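March 4, 2019
Workshop Hultdale, bench notes, H. Mösli

Started at 30 past the hour because the network was slow again. Lastiseo job queue was full from the night, so I deleted the old test jobs first. Please, colleagues, give your jobs a name. "test2" does not help me.

Main topic today is bottle handling with the two arms. In December we promised Brulia that the filling room can hand over the small bottles to the arms, and the people there go to checking and mixing. Soltani asked me what this means for her group. I told her what I know: the same persons stay, but the early shift will become shorter, and two of them must learn to restart the cell. She was not very happy with the word "restart". Her people have good hands and they want to use them. 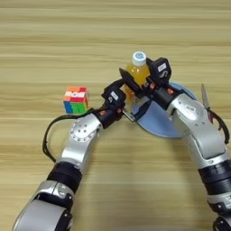 Grip force is still my open question. With setting 1000 the fingers are too careful for my taste, with 2000 I worry about the thin plastic. I wrote 1000 in the file for now. Cable on the left arm needs a better clip, I don't like how wide it goes.

Talked at lunch with the colleagues from filling. One has done this work for 26 years and she can feel in her wrist if a cap is crooked. We have no sensor for this. I asked if she would sit with me and explain it slowly, and she agreed, but she wants it to be counted as working time. I find this correct and will write to Soltani.

To do:
Clip for left cable
Ask Brulia for caps from another batch
Restart instructions, one page, big letters
Put back the torque key, drawer 3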